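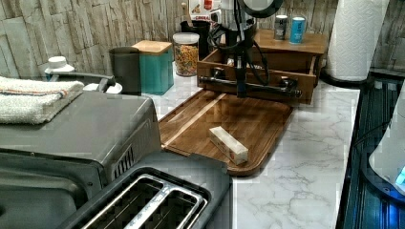
Wevness parallel gripper, firmware 7: loss of grip after a protective stop

Reviewed by Griet Van Hecke, posted 6/16/19

We bought the Wevness gripper for kitchen handling work: small boxes, wrapped food, light wooden parts, all on a marble-patterned counter with appliances along the back. Mechanically it is a decent product. The jaws close parallel, the mounting pattern matched our flange, and the supplied cable is long enough to leave slack at the wrist. The review would have been short and favorable if the gripper held its load when the arm stops.

The fault is easy to state. When the arm controller goes into a protective stop, the gripper keeps its force, as the manual says it should. When the stop is cleared, the gripper drops its force setpoint to zero, runs a reference check and opens by a few millimeters before taking the last command again. Anything light enough to be held by friction alone is released at that point.
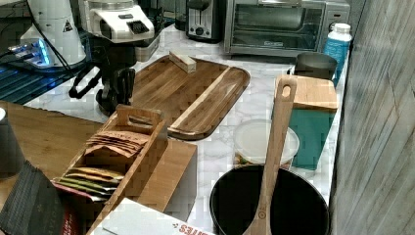
Test counter with the serving board and small wooden block.

Henk Wuyts ran the stop test 32 times with a wooden block held above a board, clearing the stop from the pendant each time. The block fell in 18 runs. Runs at the highest force setting did no better than the rest, which points at the restart sequence and away from jaw pressure. New rubber pads made no difference. A stiffer power supply made no difference either.

A dropped block is an annoyance. The drop comes right after the operator has cleared the stop, though, and that is when people reach in to move whatever caused it. Sem Michiels had his hand under the jaws on one of the early runs. No injury, but we wrote it up as a safety event and put the arm on reduced speed until we had a procedure.

The procedure, for anyone with the same unit:

1. After a stop, leave the arm in the stopped state and look at what is in the jaws.
2. Support the part from below with a tray or a board. Keep hands out.
3. Clear the stop from the pendant.
4. Wait 30 seconds. The reference check is much shorter, but on our unit the status light goes steady before the check is finished.
5. Send an explicit close command before any motion. 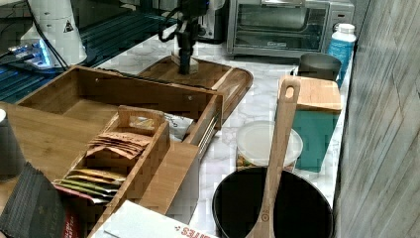 Step 5 matters more than the manual suggests. If the program resumes straight into a move, the controller believes it still has a part and will carry on to the place position with open jaws. The part-present signal is latched from before the stop and is not read again until the next close. Nele Schouten found this in the log, where the jaw width changed and the flag stayed true. We now compare the width against the expected value in our own code and halt on a mismatch.

Wevness support answered within two days and reproduced the opening on their bench. They offered a beta firmware, which fixes the latched flag. It does not fix the opening. We were told a full correction is planned for November. 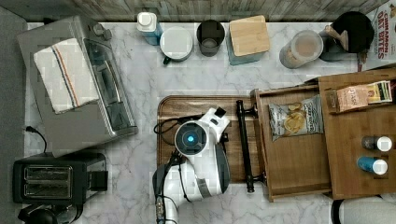

For comparison, the older Nwosu gripper went through the same test and held every time. It is heavier, slower to close, and its fingers are awkward near drawer handles and raised rims, so I would still prefer the Wevness for reach. The Nwosu uses a mechanical brake that engages on any stop and releases only on a command, and I would like to see that on the next Wevness hardware revision.

Other notes:

- Force repeatability is good at low settings.
- The strain relief at the connector is weak. Tie the cable to the wrist separately.
- The printed manual and the PDF disagree on restart behavior. The PDF is closer to what the unit does.

Rating: 3 out of 5 for attended use with light parts. I can't recommend it for unattended work on the current firmware. I will update the rating when the November release has been through the same 32 runs.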